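The Long Way Around Lake Lill

The road around Lake Lill is 25 miles long, and most people who live on it have never driven the whole thing. The east side has the school and the grocery store. The west side has the ferry landing at Skivonard, two farms and a lot of pine trees.

Normunds Paulauskas has carried the mail on both sides since he was a young man. His route has 2,079 boxes on it now. When he started, there were fewer than 1,000, and half of those belonged to summer cabins that stayed shut from fall until the ice went out.

"You used to know a place was empty by the snow on the box," he says. "Now there's a light on in nearly every one."

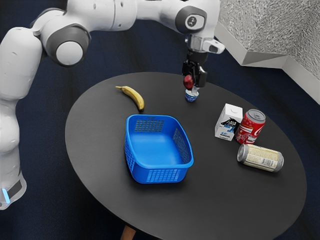

The change came slowly. Cabin owners put in furnaces and stayed through one winter, then another. The town of Cumov, which runs the road crew, began plowing the west side in January instead of leaving it to the farmers. After that, people could get to work from Skivonard, and the old cabins started to sell.

At the last count the town had 3,890 people. The school added two classrooms. The bakery, Gustadis, opens at five in the morning to catch the first ferry, and it runs out of rye bread before seven.

Some of the older families don't like the traffic. Others are glad of the company. Paulauskas mostly talks about the potholes near the north bridge, where he lost a muffler last spring and a hubcap the year before.

He plans to retire when the new bridge opens. The town has not set a date for it. In the meantime he leaves the post office at six, takes the east side first, and eats his lunch at the landing.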